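**Mundeck slotted-rail worktable**

The Mundeck is a heavy bench for electronics repair, light assembly and computer strip-down work. The top is made from parallel aluminum extrusion with open slots running the full length, so fixtures, clamps and trays can be bolted down wherever the job needs them. Sarura builds it to order at the Osville workshop in one width and two lengths.

Most of our orders come from refurbishers who work on desktop towers with the case lying flat. A tower on its side takes up a fair bit of room once the panel is off, and the Mundeck is deep enough to keep a parts fixture next to it.
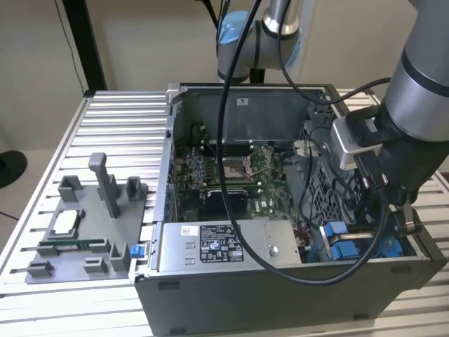
*Words: Sarura product desk | Updated 26 April 2023*

With the side panel removed and the interior facing up, the CPU socket, heatsink, drive cage and power supply can all be reached from above. The gray plate to the left of the tower is 3D-printed and holds computer components. Printed plates aren't included with the table, but any plate with through-holes can be fixed to the rails using standard T-nuts.

**Specifications**

- Top: aluminum slotted extrusion, silver finish
- Rated load: 218 kg, evenly spread
- Slot spacing: 40 mm, centre to centre
- Feet: levelling, lockable
- Warranty: 3 years on frame and fasteners

**In the carton**

The table ships flat with legs, corner brackets, hex keys and a bag of 100 T-nuts. Assembly takes two people. Check the top for level before tightening the leg bolts, then go over them again after the first week of use.

**Options**

The Ambaye grounding kit adds a wrist strap point and a bonding lead at the front rail. Slot covers in black or gray keep small screws out of the channels and can be cut to length with snips. Both fit tables sold since October of last year. For older tables, send us the serial number from the plate under the top and we'll confirm the fit before you order.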